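Bromstead High School Alumni Records

Cleaned membership and reunion records, compiled from the alumni association's paper files and two older spreadsheets. 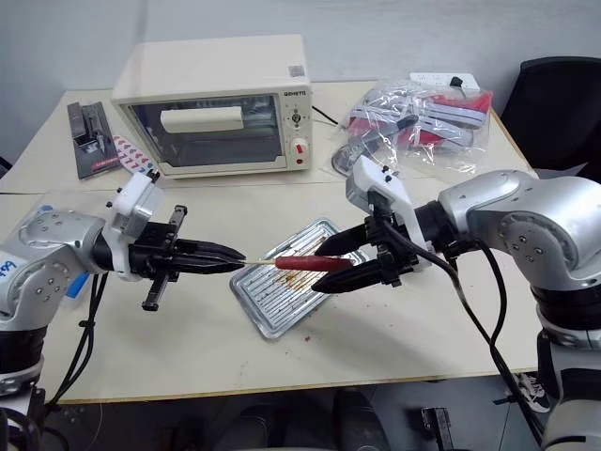 The main file, members.csv, has one row per graduate who returned a contact card. Graduates who never sent one in are not listed, even if they appear in a yearbook. Class years are four digits. Married and maiden names have separate columns, and either may be blank.

Files

members.csv: 256 rows, one per graduate
reunions.csv: 29 rows, one per reunion or class picnic
gifts.csv: 109 rows, gifts to the Fehr Scholarship Fund
towns.csv: lookup table for town codes

Columns in members.csv

id: number assigned at entry, never reused
last_name, maiden_name, first_name
class_year
town_code: matches towns.csv
card_year: year the contact card came in
status: active, moved, deceased, unknown

Known problems

The cards from Miltatbridge were typed from photocopies. In 83 rows the card year could not be read and is blank. Do not fill these in from class_year.

Some reunions covered more than one class. They have a single row, with the classes separated by semicolons. Attendance is the number of dinners paid for, so guests are included.

The gifts file gives the amount and the donor's class year only. Gifts made in memory of someone carry the donor's class. Pledges are left out until paid.

Town code SK is for Skenisetti. Older cards used S, which also stood for "South end" in one of the spreadsheets. Rows with a plain S have been left as they were.

Updates

New cards are added every August, after the summer picnic. Send corrections to the association with the id number and the column to be changed.

Use

Members may use the files for reunion planning and class newsletters. Street addresses and phone numbers are kept separately and are not part of this release.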